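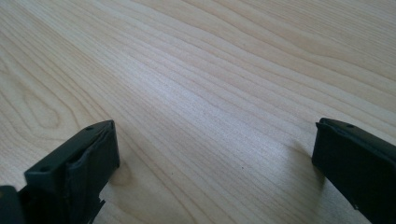 The fingers of a hand-held gripper, open over a tabletop.

I spent a good part of February in a rented unit in Perrin, squeezing a handle and letting it go again. The job was folding tea towels, stacking bowls and putting lids on jars, with a gripper in my fist in place of my fingers, so that a robot I never met could learn to do the same. I was paid fairly and the coffee was decent. I came away doubting most of what gets said about this line of work.

The pitch goes like this. Programming a robot is slow and costly, so you show it instead. A person does the chore with a gripper that matches the robot's own, the camera catches what the hand catches, and after enough repeats the machine picks up the knack. Flarko, the outfit I worked for, called us "teachers". It was on the lanyard.

I have taught people. I coached under-twelves netball for five years, and a kid who can't catch will tell you, one way or another, what has gone wrong. She flinches, or she's watching the wrong girl. You change what you're doing because of what you see in her. At Flarko I never saw a robot attempt a single thing I had shown it. My recordings went off in a batch at 5 o'clock and the next morning there was a new list. If that's teaching, so is leaving the telly on for the dog.

The people who run these programs have an answer, and it's a fair one. They say the learning happens in bulk, and no single demonstration matters much. Fine. But then the skill of the person holding the tool should matter a great deal, taken across all of us, and I saw precious little interest in it. We had 2 hours of training. The target was 65 good recordings a shift, and "good" meant the lid ended up on the jar. A bloke who slammed it on and a woman who felt for the thread got the same tick.

And the feeling for the thread is exactly what goes missing. Anyone who has screwed a lid on knows you turn it backwards a touch until it drops, then forwards. You do that with your fingertips. With two plastic blocks and a bit of rubber you can't feel the drop, so you guess, or you watch for a wobble, or you lean on it and hope. By my second week I had a whole set of tricks that only made sense with the gripper on. I would drag a bowl to the edge of the table to get a finger under it, which I'd growl at my own kids for doing. Somewhere there is a robot that drags bowls to the edge of the table, and I suppose it got that from me.

Remote control is meant to fix some of this, as the person drives the actual arm and so can't do anything the arm can't. I had a turn on the Stultent rig at an open day in Guvach. Picking up a sponge took me longer than washing a sinkful of dishes would have. The fellow before me had been at it for months and was lovely to watch, slow and sure, like someone reversing a caravan. He told me his shoulders were wrecked. So the arm is honest about its own limits, and the cost of that goes into someone's neck.

I don't say none of it works. I've seen the clips the same as everyone, and a towel folded by a machine is a towel folded. What I'd like to see is the tally beside the clip: how many tries, how many tables, how many kinds of jar. We worked on the same few tables under the same lights. When I asked a supervisor what would happen with a glass table, or a wet one, she said that was on the roadmap. It may well be. I'd want to hear it from someone who had tried it in a kitchen with a toddler in it.

There is the money, too. I was paid by the hour, once, for something the company means to use for as long as it's any good to them. My contract gave that a single line – "all motion data remains the property of the company" – and I signed it, as did everyone in my intake. There were 50 of us. A session singer at least knows to ask about royalties. I hadn't realised the way I pick up a bowl was a thing you could sell, and I doubt I got much of a price for it.

Flarko has written to ask if I'd come back for another round, zips and buttons this time. I haven't answered. If they'll let me watch the robot have a go at a jar first, I'd consider it.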